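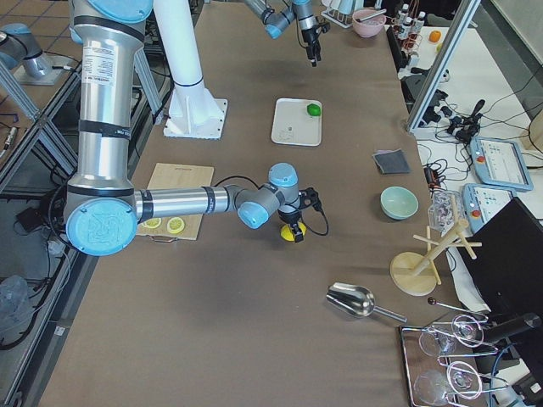 Page 5 of 46

Gotport Kitchen Forum > Preparation and Layout > Citrus station, running thread

plurus_bench
Current layout as per the photo. Board on the left, white tray in the middle, cloth and bowl to the right of it, scoop nearest the front. Two lemon slices cut so far. The lime stays in the tray until the lemons are finished. The mug tree is there for the hot drinks side of things and I would like to keep it on the same table if possible.

The purpose is sliced citrus for tea and cold drinks in a shared kitchen, roughly 200 slices for an open afternoon. Comments on the order of things welcome. I am less interested in comments on knives, which were covered on the previous page.

saltcellar
The tray is in the right place but it is doing the wrong job. Whole fruit should arrive from one side and slices should leave from the other. With the lime sitting in the tray you have whole and cut fruit sharing a surface as soon as you start moving slices across. Put whole fruit in the mint bowl and keep the tray for slices only.

plurus_bench
The bowl is for pips and ends.

saltcellar
Then you need a second bowl.

gustus_at_home
I would leave the lime where it is for now. It is one lime in the corner of a tray. Wash the fruit before it comes to the table and the objection mostly goes away. What I would change is the distance between board and waste bowl. The bowl is on the far side of the tray, so every lemon end travels over the finished slices. Swap tray and bowl and the whole run gets shorter.

saltcellar
Agreed on the swap. Not agreed on the washing. Washed fruit still gets handled, and it picks up whatever is on the hand that was last on the cloth.

Giáp_two_hobs
What is the scoop for? I can see a use for it with ice, but ice next to a wooden board means meltwater under the board, and then the board moves. If it is for ice, the bucket and scoop belong at the other end with the glasses.

plurus_bench
Ice, yes. Also loose sugar, though not with the same scoop on the same day. I take the point about the board. At present it sits directly on the table top with nothing beneath it.

Giáp_two_hobs
Fold the grey cloth out flat, damp it, wring it well and put it under the board. You will want another cloth for hands. A dry cloth under wood on a smooth surface is worse than no cloth.

gustus_at_home
A damp cloth under a wooden board for a whole afternoon is how you get a cupped board. I have done this. A thin rubber mat of the shelf-liner type does the same work and stays dry. Cut it slightly smaller than the board so the edge does not catch crumbs.

Giáp_two_hobs
An afternoon is fine if you stand the board on its edge afterwards. Mine has had that treatment for years and still lies flat. The cupping comes from leaving it down overnight.

gustus_at_home
We will have to differ. Mine went in a single day, though it was a thin board and the kitchen was warm.

citrus_ledger
Some figures, as the original question was about quantity. I get 5 usable slices from a small lemon once the ends are off, so 200 slices is 40 lemons. I would buy 46 and expect to reject a few for soft spots or poor skin. If you halve the slices for cups, the number of lemons drops by half, and a half slice sits better on a rim in any case.

The slices should go into the tray in a single layer with a little overlap. Stacked slices stick together and tear when lifted. Cover them and keep them in the fridge until about an hour before they are wanted.

saltcellar
Five per lemon seems low. What thickness?

citrus_ledger
Thick enough to take a slit without folding. Thinner is more economical and looks well in a glass jug, but it goes limp in tea.

plurus_bench
Full rounds for the jugs, halves for the cups. That changes my shopping list considerably, thank you.

oldrecipes1878
The username is from the date in my household manual, which has half a page on lemons. It says to roll the fruit under the palm before cutting. Good for juice, bad for slices: the membranes break and the rounds lose their shape. I mention it as somebody always suggests it in these threads. Roll the ones you intend to squeeze and leave the rest alone.

On the mug tree, I would move it. Anyone reaching for a mug will be leaning across the scoop, and the handle points out to the right, so it will be caught by a sleeve sooner or later.

plurus_bench
Turning the scoop round is easier than moving the tree. Otherwise, revised order from left to right: board on a rubber mat, bowl for ends, tray for slices, cloth. Whole fruit in a separate bowl behind the board. Ice and scoop to the glasses end. Limes cut last, in their own dish.

saltcellar
Better. I would still have two cloths.

Giáp_two_hobs
Two cloths, and one of them under the board.

gustus_at_home
No.

Page 5 of 46 – Next page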